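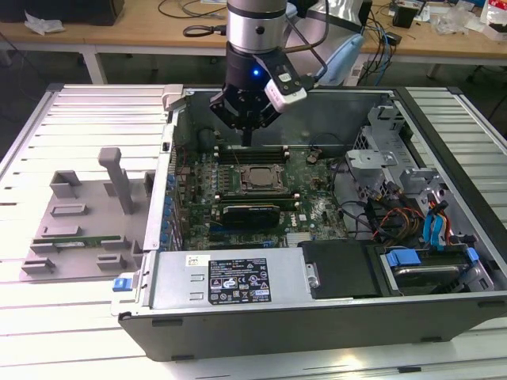
Friday, September 4, 2020

Back at the bench with the Lyons reels. I meant to start on them in March and, well, you all know how that went. Anyway! The first box is open and it smells like salad dressing, so the vinegar strips go in tonight before I touch anything else.

Five reels in the box, all Super 8, all 50 feet except the fat one at the bottom, which somebody spliced up to 400. The splices are tape, not cement, and the tape has oozed. I lost most of the morning to the first few of them (cotton swab, a drop of cleaner, wait, swab again, mutter). The film underneath looks fine though, and the color is much better than I'd feared, a bit pink in the shadows but there's real blue left in the sky.

Ran the smallest reel through the viewer by hand. It's a street in Jostcombe with a parade going past, and whoever held the camera got bored of the parade and filmed a dog instead, for ages. I love this person. The dog looks straight into the lens twice and you can feel the hand shake, laughing I think. I'd trade any number of well-made travelogues for that dog.

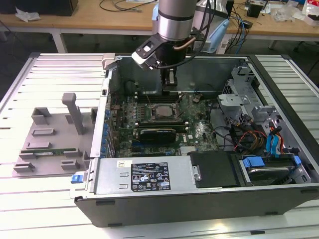 Sirstead Home Movie Workshop | Bench Notebook

After lunch I did a test scan of the parade reel on the Flatoser. 1,139 frames before the gate jammed on a torn perforation, which I should have caught with my fingers on the way through. Patched it, rewound, left it alone. I'll pick it up from the patch on Monday and not a frame earlier.

Frame rate: I'm going with 18. I tried the clip at 24 and everybody trots. Please don't let anyone "fix" this later by smoothing it up to 60, I've seen what that does to faces and it makes me want to lie down.

Still arguing with myself about the flash frames at the end of each shot. The family's note asks for a "clean" copy and I know what they mean, but those white blips are where the camera stopped and someone decided they'd seen enough. My plan is to leave them all in the master and trim the viewing copy, lightly.

To do: more splicing tape (we're on the last roll), new labels for the cans, find the other take-up reel, the one that doesn't wobble. The fat reel stays in its can until the strips have been read.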